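The Ferry to Flostton

Povilas Vanags bought the last ticket of the evening. The woman in the window pushed it under the glass and told him that the ferry would wait for nobody, also not for musicians. He had his accordion on his back and 80 crowns in his pocket, and he was going to play at the wedding of a girl whom he had once wanted to marry himself.

It was November and the harbour at Grekis smelled of diesel and wet rope. He sat down on his case and practised the first waltz with his fingers only, without sound.

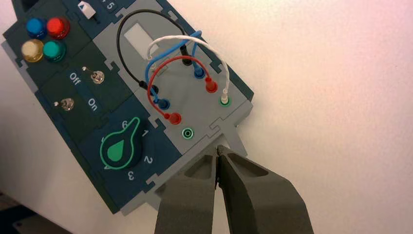 Short Fiction

On the boat there was one other passenger, an old woman with a basket of onions on her knees. Her name was Liis Kivi, and she told him this before he had asked.

"You are going to the wedding," she said.

"How do you know?"

"Who else carries an accordion over the water in such weather?"

He laughed, and then he told her everything. He told her about the summer in Prakano, about the letter that he wrote four times and did not send, and about the bridegroom, Duggan, who was a decent man and owned 25 cows. This last thing troubled him the most. It is easier to lose to a bad man.

Liis Kivi listened and peeled the dry skin from an onion.

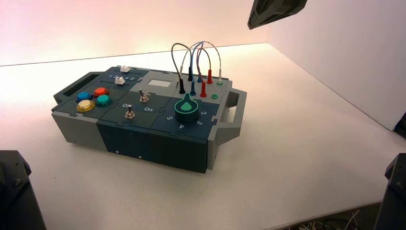 The Other Shore

There were lanterns along the pier at Flostton, and the bride's father stood under the first one with his hat in his hand.

"We were afraid that you would not come," he said.

Povilas wanted to answer that he had been afraid of it too. Instead he asked where he should sit. They gave him a chair by the stove and a plate of herring, and he played until his shoulders hurt.

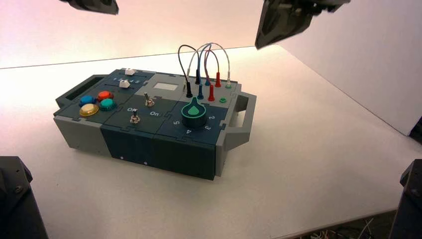 When the bride came near to him, she bent down and asked for the waltz from Prakano. He said he had forgotten it. She hummed the beginning, a little too high, as she always did, and his hands found the rest.

In the morning Liis Kivi was already on the boat. Her basket was empty.

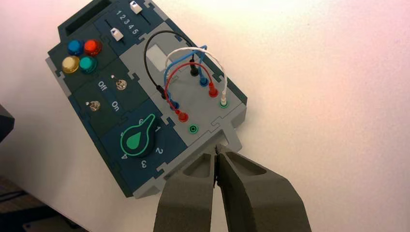 What happened to the letter?

Povilas kept it inside the lining of the accordion case. I have not decided if he ever takes it out, but in the next story he sells the case and keeps the accordion.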